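We use cookies to improve your visit. By carrying on you agree to our cookie policy.

Éabha Geraghty has run evening classes in Berkbridge for 14 years, and she still answers the phone herself.

The classes are held on the upper floor of the old Adar building, above a carpet shop. There are 58 people enrolled this term, most of them over forty. They come for bookkeeping, Irish, technical drawing and a basic maths course that fills up before the others.

"People are embarrassed about maths," Geraghty says. "They'll sign up for drawing first, do a term of that, and then ask quietly if there's a place in the other one."

She left school at 16 and worked in a bakery until her second child was born. Her own return to study came through a night course in English, taught by Donal Mac Giolla, who later asked her to help with enrolments. When he retired she took over the lot.

"I hadn't a notion how to run it. Donal left me a box of index cards and the number of a man who fixed radiators."

Money has been tight since May, when the rent went up. Fees rose by £5 a term and two courses were dropped. Geraghty did not want to lose the pottery class but the kiln cost too much to run.

"I had letters about that. I kept them. They were right to be cross."

Hui-mei Chow joined the maths course two years ago and now teaches the beginners on Thursdays. She works in a pharmacy during the day.

"The first night, I tell them we won't be doing any tests," Chow says. "You can see the shoulders come down. After that we start with fractions, and we stay on fractions as long as we need to."

Classes are kept to 10 people. Geraghty has been asked to make them bigger and has refused each time.

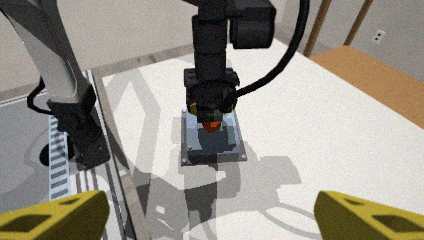

A computer-rendered view of robot arms at a white tabletop.

She would like to bring in a daytime course next year for people who work shifts. Mircea Ursu, a bus driver who takes the Irish class, has missed nearly half of it because of his rota.

"Mircea does the homework on his break and posts it through our door," she says. "So I owe him a morning class, really."

Enrolment for the spring term opens after Christmas. Forms can be picked up at the carpet shop.

Contact us | Copyright Berkbridge Shim | Back to top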